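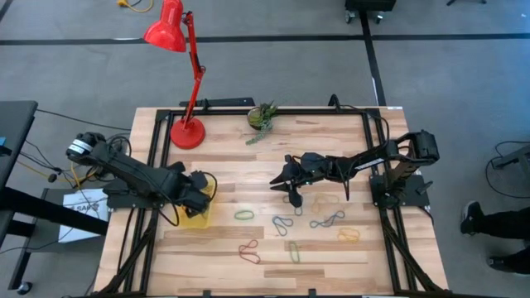 明るい色の木の天板と、黄色い半透明の容器

スレッド:冷蔵庫の残り物と保存容器、みなさんどう付き合っていますか
カテゴリ:台所と暮らし > 保存・下ごしらえ

投稿者:ゆずみそ
こんばんは。いつも読むばかりで、自分でスレッドを立てるのは二度目です。長文になりそうなので、お茶でも飲みながらお付き合いいただけたら嬉しいです。

さっそくですが、保存容器の話です。うちは夫と私、それに高校生の息子の三人暮らしで、作り置きを始めてかれこれ六年になります。最初はもらいものの容器が少しあるだけだったのに、気がつけば吊り戸棚ひとつが容器で埋まってしまいました。しかも蓋が合わない。朝のお弁当の時間に、蓋だけを次から次へと出しては戻し、出しては戻し、しまいには夫まで起きてきて一緒に探してくれる始末で……(ありがたいやら申し訳ないやら)。

それで一月のうちに思い切って入れ替えようと決めました。迷っているのは次のところです。

ガラスにするか、プラスチックにするか。
中身が見えるほうがいいのか、色付きでもいいのか。
全部同じサイズで揃えるのか、大小混ぜるのか。

候補にしているのはDrasteckのガラスの角型と、Drevellの軽いプラスチックのシリーズです。Drasteckは600mlの4個組が今なら送料込みで手に入りそうで、心がだいぶ傾いています。ただ、ガラスは重いですよね。うちの冷蔵庫は棚が華奢なので、そこだけが心配です。

みなさんのお宅の様子、どんな小さなことでもいいので聞かせてください。

投稿者:北の台所
ゆずみそさん、こんばんは。蓋探しのくだり、うちの朝を覗かれたのかと思いました(笑)

私は断然ガラス派です。カレーもミートソースも遠慮なく入れられますし、洗ったあとのあのキュッとした感触が好きで、それだけで洗い物が少し楽しくなります。プラスチックはどうしても油がぬるっと残るんですよね。二度洗いしてもまだぬるっとしていて、冬場なんかは泣きたくなります。

Drasteckは三年使っています。本体は何ともないのですが、蓋のパッキンが先にくたびれました。替えの蓋だけ買えるかどうか、先に確かめておかれるといいと思います。私は替えが見つからなくて、結局ラップをかけて使っているのが二つあります。

投稿者:Tibor Bodnár
こんばんは、ハンガリー出身で、日本に来て長いティボルです。妻に日本語を直してもらいながら書いています。

私はガラスに反対です。いえ、ガラスはきれいです。母もガラスの瓶ばかり使っていました。でも母の瓶は地下の貯蔵室の石の棚に並んでいて、そこから動きませんでした。日本の台所では毎日何度も出し入れします。私は去年、きゅうりの甘酢漬けがたっぷり入ったガラスの容器を床に落としました。破片は冷蔵庫の下まで入って、酢の匂いは一週間残りました。犬がいるので本当に怖かったです。

それからずっとDrevellのプラスチックです。軽いし、落としても「カコン」というだけです。匂い移りは確かにあります。だから私は、匂いの強いもの用と、そうでないもの用を色で分けています。黄色は漬物とにんにく、透明は果物とごはん。これで困っていません。

投稿者:ゆずみそ
北の台所さん、ティボルさん、さっそくありがとうございます!

替えの蓋、まったく頭にありませんでした。蓋で苦労している人間が蓋のことを調べていないのですから、呆れてしまいますね。明日お店に電話してみます。

ティボルさん、わんちゃん、けががなくて何よりでした。色で分けるというのは目からうろこです。うちは家族が「これ何が入ってるの」と私に聞くばかりで、誰も自分で開けてくれないので、黄色は漬物、と決めてしまえば聞かれなくなるかもしれません。

投稿者:はりねずみ
横から失礼します。色分けについては、私はちょっと違う意見です。

うちも以前やってみたのですが、黄色が全部ふさがっている日に、結局透明のほうへキムチを入れてしまうんです。一度やるともう戻りません。翌週にはその容器からメロンを食べて、家族全員が妙な顔をすることになりました。

色より、紙のテープに中身と作った日を書いて貼るほうが長続きしました。油性ペンを冷蔵庫の横にマグネットでぶら下げておくのがコツです。ペンを引き出しにしまうと、取りに行くのが面倒で三日で書かなくなります(経験者は語る)。

投稿者:Tibor Bodnár
はりねずみさん、キムチとメロン、妻と大笑いしました。すみません。

でも、それは色分けが悪いのではなくて、黄色の数が足りないのだと思います。うちは黄色のほうを多く持っています。漬物をたくさん作る家なので。テープは私も試しましたが、はがしたあとのべたべたが嫌いでした。

投稿者:はりねずみ
べたべた、わかります(笑) マスキングテープだとほとんど残りませんよ。洗う前にはがすのがポイントで、濡れてからだと少し手こずります。

数を増やせばいいというご意見は、うーん、そこはやっぱり賛成しかねるかなあ。うちの戸棚では、増やした分だけ蓋が迷子になります。そもそもゆずみそさんのお悩みも、増えすぎたところから始まっていますし。

投稿者:さんかく定規
サイズの話がまだ出ていないようなので、そちらを。

同じサイズで揃えるのを強くおすすめします。見た目のためというより、蓋のためです。どの蓋をつかんでも必ず合うというだけで、朝の気持ちがまるで違います。私は四角を12個、全部同じもので揃えました。最初は「少しだけ残ったひじきに大きすぎるのでは」と心配しましたが、大きい器に少しだけ入っていると、なぜか家族が早く食べてくれます。小さい器にぎゅっと詰まっていると後回しにされるんです。不思議なものですね。

ちなみに丸型は重ねたときに隙間がもったいないので、手放しました。姪が喜んでビーズ入れにしてくれています。

投稿者:北の台所
さんかく定規さんのひじきのお話、思い当たることがありすぎて声が出ました。

ただ、全部同じサイズはうちでは無理でした。夫がぬか漬けのきゅうりを丸ごと一本でしまいたがるんです。切ればいいのに、食べる直前に切るのがおいしいのだと譲りません。なので細長いのがひとつだけ、例外としてあります。例外がひとつなら蓋も迷いませんし、家庭円満のための一本だと思うことにしています。

投稿者:Attila Borbély
ティボルに「台所の話で盛り上がっている」と教えられて来ました。はじめまして、アッティラです。小さな食堂をやっています。

店で使っていて思うことを書きます。ガラスかプラスチックかより、冷ましてから蓋をするかどうかのほうが、味にはずっと関係があります。熱いうちに蓋をすると内側に水滴がついて、それが料理に落ちて、そこから味がぼやけます。ただし、冷ますといっても台所に長く置いておくのはいけません。浅い容器に広げて、下に保冷剤を敷いて、手早く冷まして冷蔵庫へ。煮物はこれだけで翌日の味が違います。

それと、友人には悪いのですが、漬物をプラスチックに何か月も入れるのは私は好きではありません。ティボルの甘酢漬けはおいしいです。ガラスならもっとおいしいと思います。

投稿者:Tibor Bodnár
アッティラは昔からこうです。うちに来ると必ずおかわりをするのに、必ず容器の文句を言います。

何か月も入れていません。うちでは二週間でなくなります。半分はあなたが食べています。

投稿者:ゆずみそ
お二人のやりとり、息子と読んで楽しませていただきました。甘酢漬けの作り方もぜひ教えていただきたいです!

冷まし方のお話、とても参考になりました。私、夜遅くに作って、眠いものだから熱いまま蓋をしてしまっていたんです。きんぴらが水っぽくなるのはそのせいだったのかも。浅い容器に広げるのは今夜からやってみます。

投稿者:Tibor Bodnár
甘酢漬け、喜んで。うちのやり方は分量がいい加減なので、そのつもりで読んでください。

きゅうりは薄い輪切りにして塩をふり、しばらく置いてからしっかり絞ります。お酢と水を同じくらい、砂糖は多いかなと思うくらい。玉ねぎの薄切りとディル、黒胡椒を粒のまま。にんにくはつぶして一かけ。ひと晩置くと食べられますが、二日目のほうがおいしいです。ディルは乾いたものでもかまいません。私はBárányという輸入食品の店で買っています。

投稿者:麦茶ポット
今さらの参加ですみません。値段の話をひとつだけ。

先週、Saltportの台所用品売り場で、角型のプラスチック容器が1079円のセットになっていました。蓋が四辺でパチンと留まる型です。気に入って連れて帰ったのですが、留め具の溝に汚れがたまるのがやや難点で、綿棒で掃除しています。汁気の多いものを持ち運ぶ方には便利、家の冷蔵庫に置くだけの方には少し大げさかもしれません。

投稿者:北の台所
麦茶ポットさん、溝の掃除には使い終わった歯ブラシもいいですよ。毛先が開いてしまったのがかえって奥まで届きます。

投稿者:ゆずみそ
みなさん、たくさんのお返事を本当にありがとうございました。途中経過をご報告しますね。

お店に電話したところ、Drasteckの替え蓋はお取り寄せできるとのことでした。それでまずガラスの4個組をひとつ買って、冷蔵庫のいちばん下の段だけで使ってみることにしました。下の段なら棚の心配も、落としたときの高さも、いくらかましだろうと。

そして漬物用には、いま家にあるプラスチックを少し残します。色分けにするかテープにするかは、家族会議で夫がテープ派、息子が色派に割れまして、まだ決まっておりません。息子いわく「字を読むのが面倒」だそうで、母としては別の心配が出てきました。

蓋の合わない容器は今日、紙袋にまとめました。ひとつだけ、どうしても捨てられない丸いのがあって、それは輪ゴム入れになる予定です。甘酢漬けは明日きゅうりを買ってきて作ってみますので、またここに書きに来ますね。

投稿者:さんかく定規
丸いの、残しましたか。わかります、私も本当はひとつ残しています。甘酢漬けのご報告、楽しみにしています。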